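Notebook, table setting task, Tue 30 October

Started the morning with the plate-to-tray episodes, both hand grippers, Sepehr on the collecting side and me checking the files.

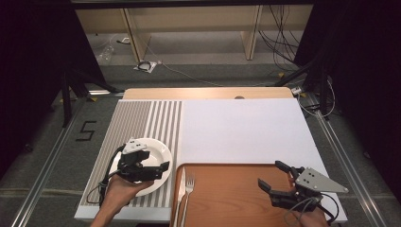 Sepehr did 98 episodes before lunch. I threw out eight. In five of them the left gripper lost tracking for a moment, and in the other three he began to move before the recording light was on. Total for this task is now 1782, so we are still 300 short of what Pasero asked for in the plan.

Grasp on the rim: we agreed to keep both versions, from the right side of the plate and from the front. In July we had only one version, and the policy did not know what to do when the plate was turned a little. I would like to have more variation in the start position also. Sepehr says he puts the plate back to the same spot without thinking, and the plots show it very clearly.

Cable of the left gripper: please check before each set that it has enough slack. Two times today it pulled on the wrist, and the motion looks strange in the data. I marked these episodes "cable" and did not delete them yet. Jozef, can you look and decide?

Time sync between left and right is fine after the Brenine update. Offset is stable over the whole session.

Tomorrow: same task, but start with the tray on the left. Calibrate again first. Ask Geerts about the second disk, the first one is nearly full.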